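5. Discussion: what the drawers taught us

5.1 The question, and why we kept asking it

The question put to us by the people who paid for this work was whether a machine can yet tidy a room. It was put in those words, in a meeting, by a man who then looked at his watch. Four years of progress reports had left him with the impression that the answer was nearly. We have spent the better part of this paper trying to say what nearly means, and this section collects what we think we have learned from the failures, which were more plentiful than the successes and a good deal better documented.

As described in Section 3, the Hundanis task set consists of 29 household and shop-floor chores, each written on a card in language that a teenager could follow and a teenager would resent. Put the tape measure back in its drawer. Wipe the counter. Hang up the cloth. Sort the bolts by length. The learning material came to 1358 demonstrations made by people holding grippers in their hands, and the resulting policy was then run on the Wivano arm, 40 attempts to a chore. Scoring was strict. A drawer left open by a finger's width was an open drawer, and a bottle stood upright in the wrong room was litter.

5.2 Wiping, and the problem of knowing when to stop

Wiping was supposed to be easy. The motion is regular, the cloth forgives a good deal, and in the demonstrations people do it while plainly thinking of something else. The arm learned the motion very well. What it did not learn was that wiping is done for a reason. It wiped clean counters with the same devotion as dirty ones, and on several attempts it moved a smear of jam from one end of the worktop to the other and then returned to its resting position with what we can only call composure.

Our scoring sheet had a box for "surface covered" and none for "surface clean", so the early results looked splendid. Stanisława Stępień added the second box after eating her lunch at the counter in question. We report both measures in Section 4 and recommend that readers ignore the first. A fair number of published wiping results, including one of our own, would be less cheerful under the second.

5.3 Sorting, where the shop floor does better than the home

The bolts went well. On the Olivares bench, where every part has a tray and every tray has a label, the policy sorted by length with few errors, and most of those came from bolts that had been put in the wrong tray by a person beforehand. We claim this as a success, with the caution that the bench had been arranged over many years by people who wanted it to be simple. Half the intelligence on display was in the trays.

Homes have no such arrangement. In the chore cards for the kitchen, the instruction to put the lids with the boxes caused more argument among the authors than any other. It proved that no two of us agreed on which lids belonged to which boxes, or on whether a box without a lid was still a box for the purposes of the card. The arm, offered conflicting demonstrations, took the average, and set the lids down in the middle of the floor. We withdrew the card. We did so with some sympathy for the arm.

5.4 Drawers

We had budgeted very little time for drawers. A drawer moves along one line, in and out, and textbooks are fond of it for this reason. The trouble begins before the movement. The front has to be found, usually from above and at a slant, and there has to be something to get hold of. Where there is a proper handle, the policy did respectably. Where there is only an edge, the jaw must come in low, catch the rim and pull without lifting, and lifting is what an arm does by habit.

A shallow drawer under a table top is the worst of the family. The top hides the drawer from a camera mounted high, so that the drawer is a pale line until it has already been opened, at which point seeing it is of limited use. People manage by leaning back, or by bending, or by feeling for it with the fingers while looking at something else entirely. The arm is bolted down and has no fingers to speak of. Surachet Yimyam proposed raising the table, and was told that householders might object.

The demonstrations contain a further trap. A person with two grippers hardly ever uses just one. The second rests on the table, or steadies something, or waits, and the policy cannot tell waiting from working. In early versions the single arm tried to do the resting as well, and broke off from the drawer at intervals to go and lean on the table top. Figure 6 gives a fair idea of what the learner has to go on.

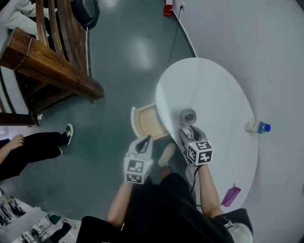 Figure 6. Drawer chore with hand-held grippers. Left jaw at the front edge of the opened drawer; right gripper on the table top.

Stępień objects that we are being too hard on the arm here, and that a person handed the same pair of jaws and told to open the same sort of drawer would also be slow, clumsy and inclined to lean. Her view is that much of what we record as the machine's failing belongs to the gripper, and that a fair trial would compare the arm with a person wearing oven gloves. We take the point. We would add only that the person can take the gloves off, and generally does so after the second try.

Her objection did change how we read the marker data. Slow passages near the rim, which we had been trimming out as dithering, were put back in. The demonstrators were hunting for the edge by touch, and the hunting is part of the chore. With those passages restored, the policy began to make small searching movements of its own, and drawer results rose from poor to middling. Closing remained easier than opening throughout, as it is for everyone: a drawer can be closed with a hip.

5.5 What we would tell the man with the watch

Can machines do the chores yet? Some of them, in some rooms, if the room has been made ready by somebody who could have done the chore in the time. Sorting labelled parts on a bench is close to being useful. Wiping is useful if one does not look. Drawers depend on the drawer. Anything involving lids should be left for a later generation.

The Larkmont follow-up, due to begin in November, drops the kitchen cards and adds more furniture with hidden edges. It will use two arms, which ought to settle whether the second hand was doing anything all along. We have also asked for a camera that can be moved lower down, a request now in its third round of paperwork.

Last updated: 22 October 2022

Comments

benchmonkey
Section 5.3 matches our experience. We labelled every tray before a trial and the whole crew got faster, so the trial was cancelled. Nobody has plugged the arm in since.

P. from the tool crib
Do you have separate scores for drawers with handles and without? The text says "respectably" and I'd like a number to go with it. Also, please keep the slow passages in the release, even if they look messy.

Tilly
My husband wipes to the first standard in 5.2. I have forwarded the section.

benchmonkey
@P. I think the split is in the appendix table, second page, small type.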